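Himham transfer method

The Himham transfer method is a way of training robot arms from recordings made with a hand-held gripper. No arm is present while recording. A person carries the tool, does the task, and the wrist camera's video is used to work out the motion. First written up at Wedamthorpe in October; revised text dated 3/27/25.

Recording

Tool has two soft ribbed pads on flat plates, one fisheye camera looking down at them. Operators work at ordinary cluttered tables, with boxes, papers and cups left where they are. The Landlow set has 182 recordings, 16 of them held back for testing. Short ones mostly. Recordings where tracking is lost get thrown out, wich happens most often on fast turns. Some blur is accepted as long as the grasped object stays sharp, as with a clear bottle between the pads.
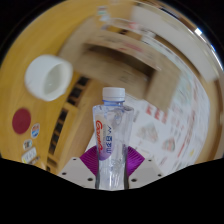 Training

Policy sees only the camera view and the gripper opening. No joint angles. Actions are stored relative to the current tool pose, so the same data can be used on a differnt arm. Kim, the tracking software, fills in the path between frames.

Results

Of 143 trials on a fixed arm, 23 failed. Clear plastic was the hardest material, mainly at the approach. Opaque cups did better. Speed not reported.

See also: Imitation learning; Visual odometry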